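My aunt's shop closed at five in May, and I got there at ten to. She was on the step stool behind the counter with a box of wicks in her lap. She didn't look up.

"You're late," she said.

"You said before closing."

"I said early."

She had said before closing. I put my bag down by the radiator and took my coat off. The shop smelled the way it always had, of wax and cardboard and the orange cleaner she used on the floor. Half the shelves were bare already. The other half had little paper tags on them in her handwriting, with names, and I understood that the names were the people who were getting what was on the shelf.

My name wasn't on any of them. I checked twice while pretending to look for the light switch.

Her name was Efthymia Fragkou and she had run Mavromatis for most of my life. Mavromatis was the man before her. She never changed the sign because he had paid for good lettering and she thought it would be stupid to take it down. People called her Mrs. Mavromatis and she answered to it. He had been a bachelor and had disliked her.

"Canham is taking the shelving," she said. "The jars go to the school. The scales I don't know."

"I could take the scales."

"What would you weigh?"

I didn't have an answer to that. She got down off the stool one foot at a time, holding the counter, and gave me the box of wicks.

"Sort these by length. There's an envelope for each."

So I sat on the floor and sorted wicks. She went through the drawers behind me. She would open one, look in it for a while, and close it again without taking anything out. I heard her do this with the same drawer three times.

I had worked for her the two summers I was in high school. I wasn't good at it. I overfilled things, and I talked too long with customers, and once I left the back door open all night. She never fired me, but at the end of the second summer she shook my hand and said she hoped I would study hard. My mother told me later that she had cried in the car. I never believed it. My mother liked to make people softer than they were.

"Did you eat?" she said.

"On the bus."

"What?"

"A sandwich."

"What kind?"

"Turkey."

She made a noise and went into the back room. I heard the hot plate click on. When she came out she had lentils in two cereal bowls and we ate them standing at the counter, with the register between us. The register was unplugged. She had wound its cord up and tied it with string.

"How much did you get for the building?" I asked.

"Enough."

"Is it really enough?"

"I owed the bank 1,851 dollars and now I don't. The rest is enough." She scraped her bowl. "Your uncle thinks I should have asked for more. Your uncle thinks Flomon would have paid anything, on account of the corner. He never sold a building."

Flomon was the dental office next door. They wanted to knock through the wall and put in a waiting room. A young man from there had already been by with a tape measure, and he had been polite, and she had followed him around the shop telling him the floor wasn't level.

"Is it not level?"

"It's perfectly level. I wanted to see if he'd check."

"Did he?"

"He wrote it down."

After the lentils she washed the bowls and handed them to me to dry, and then she wrapped them in newspaper and put them in a box, so that was the end of the bowls. She kept out two cups. She told me to leave the wicks. They were fine as they were, and whoever got them could sort them.

"Come in the back," she said. "I want to show you what I'm keeping."

I had thought she was keeping nothing. That was what she had told everyone, my mother and my uncle and the woman at the bank. She was moving into the apartment over her friend's garage, which had a bed and a chair and a closet with a sliding door, and she'd said there was no room for a shop in it and she didn't want one.

In the back room the big worktable was gone. Canham had come for it early, she said, with a van and two boys, and they had scraped the door frame on the way out. There was a long pale rectangle on the floor where it had stood. I could still see the place at the end where I used to sit and put labels on crooked.

Along the wall there were two cartons with the flaps up. She got down on her knees, which took a minute, and waved me off when I tried to help.

"These are from the first year," she said. "He let me order one case of my own things. One. He said if it didn't sell I would pay for it out of my wages."

"Did it sell?"

"No."

She started to hand things up to me. She had kept a few of each, all those years, in the crawl space behind the boiler, and he'd never known, and after he died there had been no point in bringing them out. I lined them up on the windowsill as they came. A bottle. Another. A tin, rolled in a dish towel. She didn't explain them, and I didn't ask. She had paid for the whole case over one winter, she said, and some weeks that meant she walked home to save the fare.

"Why did you keep them?"

"I liked them."

"You could have put them out later. People like old things now."

"They had their chance," she said.

I laughed and she didn't. She was looking into the carton. There was one more thing in there, down at the bottom, and she had to put her whole arm in for it. It was a receipt book with a soft cover. She opened it at the first page and turned it around for me to see. In Mavromatis's writing it said her name, and under that the amount of every payment she had made him, with a line through each. At the bottom he had written *paid, and too much*, and the date, and there was an envelope pinned there. It had been opened. It was empty.

"What was in it?"

"The too much. Four dollars. I bought shoes laces and a chicken."

"Shoelaces," I said.

"I know how to say it."

She shut the book and put it in the pocket of her apron. Then she asked me what I was doing for money these days, and I told her the truth, that I had 3,877 dollars in the bank and that the job at Imov was over at the end of the month. I hadn't told my mother yet. I don't know why I told her. It may have been that she was on her knees and I was standing up, which had never happened before.

"What did you do there?"

"Invoices."

"Were you good at it?"

"I was all right."

She held up a hand and I pulled her to her feet. She was lighter than I expected. She brushed off her skirt and went to the windowsill and looked at what I'd put there, and moved the first bottle over a little. Then she moved it back.

"You never could set a shelf," she said.

"No."

"You crowd things. You want everybody to see everything at once." She looked at it some more. "It isn't the worst idea. He used to hide the good ones in the back. He said let them ask."

I spent that night on the couch at my mother's. In the morning my aunt called the house at six-thirty and asked for me, not for my mother, and said she had written down what she wanted and I should bring a pencil. She wanted me to have the things from the cartons. She wanted me to set them out somewhere once, properly, the way they should have been set out in the first place, and after that I could do what I liked with them. She didn't want to come and see it.

"Why not?"

"I'll be busy."

"Doing what?"

"Sitting," she said.

I wrote down all of it. Bottles together, on the left. The tins in the middle. The small jars on the right. Put a plant by it, she said, something that won't die if you forget it. And don't crowd.

It was a while before I did it.
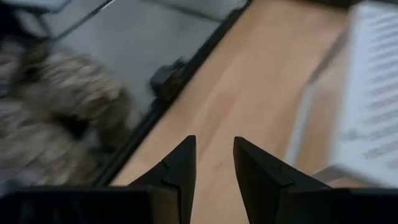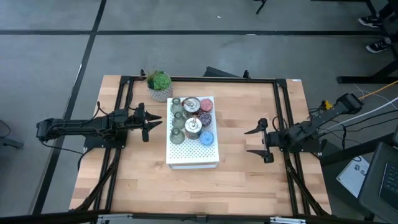 I called her that evening and she let it ring a long time. I could hear a radio going when she picked up.

"Well?" she said.

"It's done. I did it like you said."

"Left, middle, right."

"Yes."

"And you left some room."

I said I'd tried to. She was quiet, and then she told me to hold on, and I heard her put the phone down and turn off the radio and come back. The chair creaked.

"Which one did you put first?" she said.

"The bottle. The one you moved."

"The one I moved back."

"Yes."

"Good," she said. "That was the one I'd have bought."

She asked if I'd found work and I said I had an interview with a place across the river, for more invoices. She asked what I would wear. I told her, and she said not that, the gray, and to polish my shoes the night before so they wouldn't smell. Then she said Flomon had put up their wall. She had walked by on her way to the pharmacy. They had kept the front window and painted everything around it white.

"What about the sign?"

"They took it down. The young man came out to tell me. He asked if I wanted it."

"Do you?"

"Where would I put it? It's nine feet long." I heard her get up and run the tap. "I told him you would come by with a car."

"I don't have a car."

"You have time," she said. "He's there until five."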